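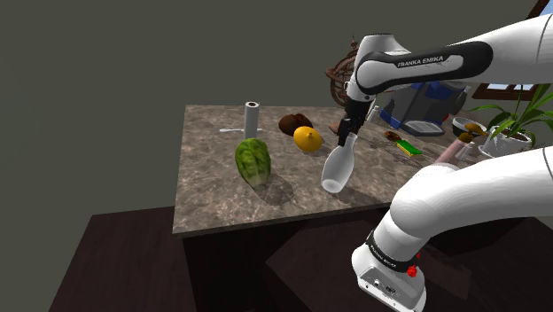 The Ulix bench is a robot arm setup built at the Woritz shared workshop in Kallutdale, together with a simulated kitchen in which its programs are tried before they reach the real hardware. It was started by members who wanted an arm that could clear and sort items on a counter. The simulated version places a white arm marked "FRANKA EMIKA" over a marbled countertop, where its black two-fingered gripper can hold objects such as a narrow-necked bottle. A paper towel roll, a head of lettuce and a lemon share the counter and serve as obstacles or as targets, depending on the task file.

Design

The physical bench is a plywood table with a steel plate bolted under the arm. The plate was added in March, after the first tabletop flexed during fast moves. An emergency stop is wired to a separate power strip at the front of the table. The control computer sits on a shelf below and runs the same task files as the simulation.

The software is called Hutapea. It began as a set of scripts for loading kitchen models and later gained a planner and a log viewer. Each task file lists the objects, their starting positions and a time limit, normally 30 seconds. Positions are shifted at random by up to 5 centimeters between runs.

Use

A new program must complete 300 simulated runs without touching the wall or the counter edge before it may be loaded on the bench. The shared log held 3375 runs when the workshop moved it to a new server. Bottles have caused the most trouble, as small errors in the grip angle let them swing or slip.

Members book the bench in evening slots, and the arm is powered down at 10 p.m. Task files are kept in a common folder and may be copied or changed by any member.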